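Gruldale Veg Share: your questions

Hello and welcome! We get a lot of emails at the start of the growing season, so we've gathered the ones that come up most. Page last updated July 5, 2022.

What is the veg share?

Every week we pick what's ready on our two fields outside Gruldale and split it between our members. We have 351 households signed up now, which still makes us grin. You pay monthly and take home whatever the land is giving, so July means courgettes (so many courgettes!) and November means leeks, squash and the first really sweet parsnips.

What sizes do you do?

There are three: small, medium and large. A small share suits one or two people who cook most evenings. Large is for big families, or anyone who makes a lot of soup. You can swap sizes from the first of any month, just drop us a line before then.

Where do I collect?

From the barn at Gruldale or from our shelf at the Windport community hall. Both are open from noon until eight on collection day. Find your name on the list, tick it off and help yourself to the right size.

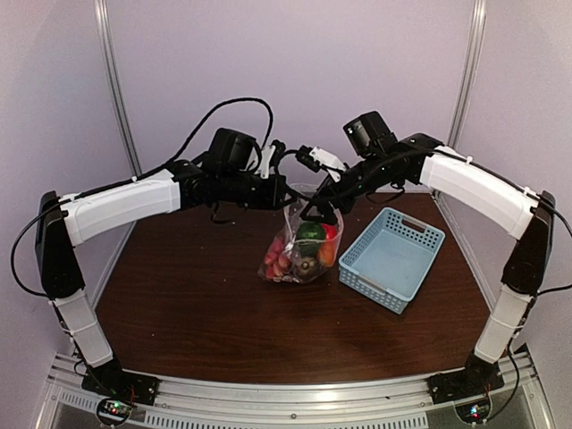
Keeping your veg fresh is mostly a matter of sorting it out as soon as you get home. Twist the leaves off beetroot, carrots and turnips straight away, or they'll go on pulling water out of the roots, and cook the leaves within a day or two (beetroot tops in butter, do try it). Salad likes the bottom drawer of the fridge. A clear plastic bag, like the one with the produce in it on the brown wooden table, is great for leafy things, as you can see at once what needs eating first. Potatoes and onions want somewhere dark and airy, and not next to each other.

Can I choose what I get?

Not item by item, but there's a swap crate at both collection points. Leave the fennel, take an extra cabbage!

Do you spray anything?

No. We weed by hand and hoe, and we net the brassicas against pigeons. You may meet the odd slug.

What is Barbier?

It's our favourite climbing bean, and members ask about it every summer. The pods are flat and tender and stay stringless even when they get long. Steam them for four minutes and eat with far too much garlic.

What if I'm on holiday?

Give us a week's notice and we'll pause your share, or you can send a friend to collect it.

Can I come and help?

Please do! Field mornings start at nine and there's always tea. Last autumn we planted 2,000 garlic cloves before lunch and we'd love to beat that. Bring boots and a waterproof.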